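Shape blocks, sorting set: bench notes
May, begun just after lunch
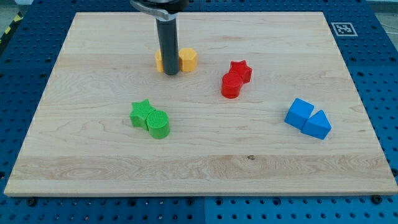 Maple board with the pieces put out by colour: yellow, red, green, blue.

Back on the sorting blocks, with a mug of tea and a clear afternoon. I have been promising Thaís these notes for long enough that she has stopped asking, so this is my attempt to get everything down in one go, including the bits I'd normally leave on the back of an envelope.

First, the board. I'm very fond of it. It is the pale maple one and the colours sit so well on it that I wonder why we spent most of last month fussing with painted trays. The grey tray made the blue look dull and the white one showed every fingerprint. On maple even the yellow holds its own, which I'd been worried about, as it leans a good way towards orange and I thought it might sink into the wood. It doesn't. Anselmo wants to try it under the lamps in the front room before we settle, and he's quite right, the light there is a different animal in the evenings.

The grouping by colour was Thaís's idea. Left to myself I'd have gone by shape, stars together and cylinders together, and I did try that before lunch, but it made for a fidgety sort of board and I kept losing my place. By colour you get a star and a cylinder in the red, and the same pairing again in the green, so there's a nice little echo between the two groups that a child could find without being told. The blue goes its own way with the square one and the triangular one. I like that it breaks the pattern. Anselmo thinks it will annoy people. We shall see!

Now the pieces themselves, while I remember.

The green cylinder still has ridges on its top from the printing. I have gone back and forth on this. My first thought was to rub them down, and I got as far as fetching the fine paper, but then I ran a thumb over the top and rather enjoyed it. You could find that piece with your eyes shut. If we keep the ridges we ought to keep them on purpose, and do the same on every cylinder, or someone will ask why one is different from the next. Leaving it alone until the three of us have had a proper feel of it together.

Matt surface on the greens is good, slightly rough, easy to hold. I don't want to varnish anything. Siqueira, where we had the last lot done, offered a gloss coat and sent a couple of trial pieces, very handsome, and they shot out of my fingers like soap.

The hexagonal yellow is my favourite of the whole set. It stands up well on its flat end and the sides give you somewhere to put your fingers. The stars are harder going. The points look lovely from above but a small hand will want to grab two of them at once, and I'd like the points a touch rounder on the next printing. Not much, just enough to take the sharpness off. I've pencilled it on the drawing, the one marked 601, which is pinned by the window with the Brirura leaflet over the top of it (sorry, it was the only pin).

The triangular blue is happiest lying down with its ridge upwards, like a little roof. Put the square one against it, turned at a bit of an angle, and you have half a village already. Thaís says this is what will happen the moment children get hold of the set, that all the careful sorting will go out of the window and we'll have houses. I said good. I'd be delighted with houses. Perhaps the instruction card should mention it, at the bottom, in small letters.

About the card: the draft is 67 words and Anselmo would like it shorter still. I took out the line on "spatial reasoning", which none of us liked, and put back the one about tidying up by colour. Warlow will print it on the cream stock if we can let them have the wording before the end of May. The order number is 1823, written here so that I stop ringing them to ask.

Still to do:
Round the star points on the drawing.
Decide about ridges on the cylinders.
Try the maple in the front room, evening light.
Ask Stunport about bags, cotton, drawstring, big enough for a whole set with room for a hand to get in.
Oil for the board? Test on an offcut first, please, and not the good one.

Tea has gone cold. Twenty past 4, and Thaís has come in wanting the table for cutting out, so I'm moving over to the shelf to finish the card.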